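Everyone in my feed is losing it over the new Moltari live set, so I finally sat down and played the whole thing on proper speakers. Thread, and I'm going to be a bit of a grump in it.

First, the label copy. Clirnby is selling this as "one take, no edits, hardware only." Maybe. I've heard that line on so many techno releases that it's stopped meaning anything to me.

There's a spot 20 minutes in where the room noise drops out completely and comes back a bar later, brighter. A crowd doesn't do that. Someone's finger on a fader might, or someone's mouse.

And fine, edit your set! I don't care! I just don't want the sales pitch to be about purity when the crowd sounds pasted in.

The opening is good, I'll give them that. Kick, one filthy acid line, hardly anything on top. It stays there longer than most acts would dare and I was completely in.

Then the vocal sample comes in. Same whispered word, over and over, drenched in reverb. If you've been to a warehouse party since about forever, you know this whisper.

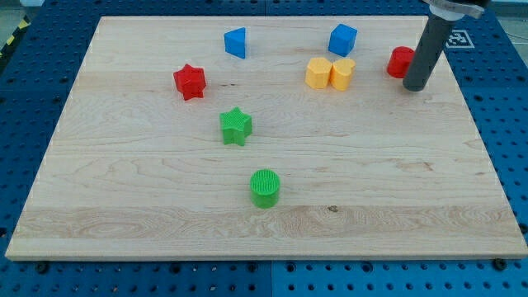 Is it worth paying for the vinyl? Only if you already play out and want the B-side, which has the one track here that I'd call a proper tool.

That B-side is called Metska and it's the fastest thing on the record. The hats are nasty, the bassline barely moves, and it ends cold with no fade. More of this please.

The vinyl is limited to 419 copies, by the way. Odd number, very mysterious, and I fully expect a "surprise repress" by April.

People keep comparing this to the Tăng EP and I don't hear it. Tăng had 12 minutes of music and every sound on it had a job. This one has over an hour and a lot of it is waiting for the next drop.

Somebody in my replies says I'd get it if I'd been in the room. Could be. I wasn't, and neither were most of the people being asked to buy it. A live record has to work in a kitchen at 2 in the afternoon too.

Also can we talk about the mastering? It's so loud that by the halfway mark my ears had quit. The quiet break near the end is the same volume as everything else, so it doesn't land as a break at all.

I went back and played the old Moltari demos to check I wasn't just in a mood. They're rougher, the timing wanders, there's hum all over them - and I'd still take them over this.

Not a bad record. Good first stretch, great B-side, a saggy middle and a press release I don't believe. I'll see them live if they come through here, and I'll be standing where I can watch their hands.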